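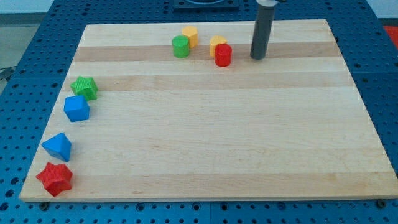 Ollness, the hemp grower near Gatetti, has won its licence to supply cannabis oil to clinics, and we couldn't be happier for them! Chiyo Murakami's team put in two years of paperwork, and nearly 300 patients are already on the waiting list. The first bottles go out in October. The growers are sorting their plants by type now, much as you might line up toy blocks on a maple board, green star at the top, and the Piltix lab will test every batch. Open evening at 5, do come along!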